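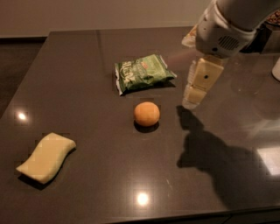

Course Coordinator, Household Operations
Trosteo Institute, Nijs Campus

Unit 3 handout: Clearing and wiping a kitchen bench

Read this handout before the Tuesday practical. Students are assessed on the order of work as well as on the finished surface.

Sorting comes first. Everything on the bench belongs to one of three groups: packaged food, fresh food or cleaning equipment. A snack bag, an orange and a sponge left out on the same dark benchtop represent all three, and each has a different destination.

Packaged food. Check the seals at both ends of the bag. Sealed bags go to the pantry shelf. Opened bags are folded over, clipped and labelled.

Fresh food. Whole citrus is returned to the fruit bowl. Fruit must not share a patch of bench with a sponge - move the fruit before any wiping starts.

Cleaning equipment. Sponges are stored upright in the rack beside the sink. A curved or wavy sponge is acceptable for assessment, provided it can be held flat against the surface.

Wiping. Measure 300 mL of warm water into the Vivo jug and add detergent as directed on the label. Wring the sponge well. Work from the back of the bench towards the near edge in overlapping strokes, then dry with a clean cloth. Dark polished surfaces show streaks readily and should be checked from a low angle under the overhead light.

Students using the Udus kitchen should note that its bench is 800 mm deep and will need a second pass along the wall.

Record sheets are due at the end of the session. Bring closed shoes and an apron.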